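Pinetti Brings Its Kitchen Storage Line Under One Roof with Sirar
Agreement covers warehousing, spare parts and customer returns from December 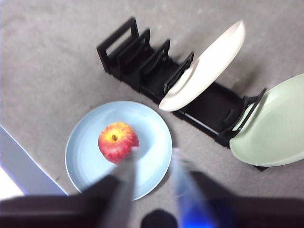
Pinetti, the maker of household storage and kitchen accessories, has signed an agreement with the logistics company Sirar for the storage and delivery of all its products. The agreement enters into force in December and has a duration of 2 years, with the possibility of extension.

Until today the products of Pinetti were kept in several rented spaces, and the orders of shops and the orders of private customers were prepared in different places. This caused delays, especially in the weeks before the holidays, when a customer who ordered two articles could receive them in two parcels on different days. With the new agreement all articles will leave from the Sirar warehouse in Eynon.

The catalog of Pinetti counts at present 1073 articles, including drawer organizers, shelves, jars, hooks and accessories for the sink area. Of these, 512 will be available for delivery on the next working day, if the order is received before 2 p.m. The remaining articles will follow the usual delivery times, which are written on the page of each product.

"We have grown step by step, and our warehouses have grown in the same way, one beside the other," the management of Pinetti stated. "For our customers it was not always easy to understand from where their order is coming and whom they should call. We wish to give them one address and one telephone number."

An important part of the agreement regards spare parts. Pinetti receives many requests for small pieces such as rubber feet, screws, lids and wall plugs, which until now could be ordered only by e-mail. From December these parts will be listed in the online shop, and they can be sent also in a simple envelope, with lower postage cost. Customers who do not find the part they need can still write to the customer service and attach the article number, which is printed on the instruction sheet.

Returns will also be handled in Eynon. Articles which come back in perfect condition will be checked and put again on sale. Articles with light damage to the packaging will be offered at a reduced price under the name Premura, a new section of the online shop that will open together with the warehouse. The warranty for Premura articles is the same as for all other articles of Pinetti.

Sirar has prepared for this project an area of 1620 square meters, with separate zones for pallets and for single parcels. The transfer of the goods has already started and will be completed during November. In this period some articles may be shown as not available in the online shop. Orders already confirmed are not affected.

Shops and resellers will receive a letter with the new delivery conditions and the new address for returns. They are kindly asked not to send goods to the old addresses after the end of November.

For further information, journalists and resellers can contact the press office of Pinetti.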